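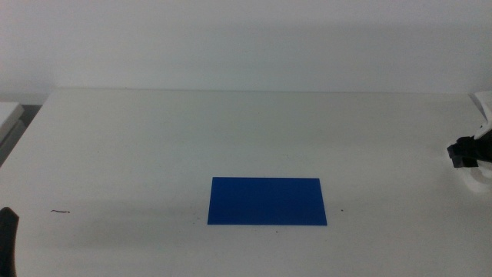

Carkimar workshop: the two-arm station with the blue mat in place.

Progress report to the Grandar fund, covering the period from May to the open day on 20th September

The open day was the last item on the plan we agreed with Grandar in May. It took place at the Carkimar workshop as scheduled, and 106 visitors signed in. The target in the grant letter was 100. Most came from the Inskip side of town, and a good share were from small shops and repair businesses that handle footwear, bags and returned goods.

We ran one demonstration station, built on the Teritz two-arm setup paid for in the first installment. The task was shoe handling: pick up a single shoe from the table and set it down on a marked area. We chose it over the box-stacking task in the original proposal because a shoe is soft in some places and stiff in others, and visitors from the trade had asked for it. Grandar approved the change by email before the summer.

The marked area is a plain blue mat. An earlier version used tape lines on the tabletop, which the vision software kept losing under the ceiling lights. The mat solved that and cost very little.
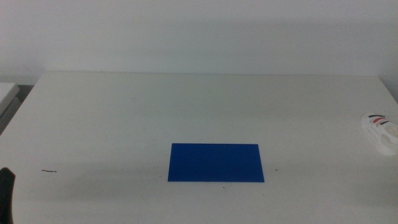 White sneaker with black and red stripes at the right of the table, mat clear.

We ran the demonstration in 4 sessions, with a short talk before each one. Visitors could ask for the shoe to be moved to a new starting place between runs. This was popular and it slowed us down. The last session finished late, and the talk on costs was shortened as a result.

Before the open day the station had logged 1,027 practice runs. The weak point in those runs was the grip on the shoe when it started near the side of the table, where one arm has to reach across itself. We have changed the approach path and will report on it in the next period. White shoes on a white table were also harder for the system than dark ones. A darker tabletop has been suggested – we have not priced it yet.
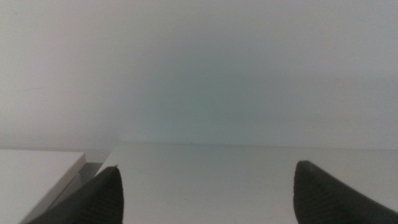
Report by the Project Lead, Carkimar

The wrist cameras were added in the second installment. They give a close view of both fingers, and at the open day we put that view on a screen next to the station. Several visitors said it was the most useful part, as they could follow the task without leaning over the barrier. The fingers have a ribbed surface. Replacement pairs are on order from Teritz and the delivery date has slipped once already.

Spending is within budget. Printing and refreshments came in under the amount set aside, and we ask to move the difference to spare fingers. Two items are still open: the written guide for small businesses, which is in draft, and the follow-up visit to Inskip, for which we need a date from Grandar.

The next report will cover the guide, the new approach path and the replies to the visitor questionnaire.

Comments (3)

inskip_cobbler
Went to the second session. Good to see it done with a shoe for a change. Would like to know if it can manage a boot with laces.

R.T.
Will the cost talk be put online? We were in the last group and only got the short version.

benchtop
I second the darker table. Please publish the practice run results too, including the bad ones.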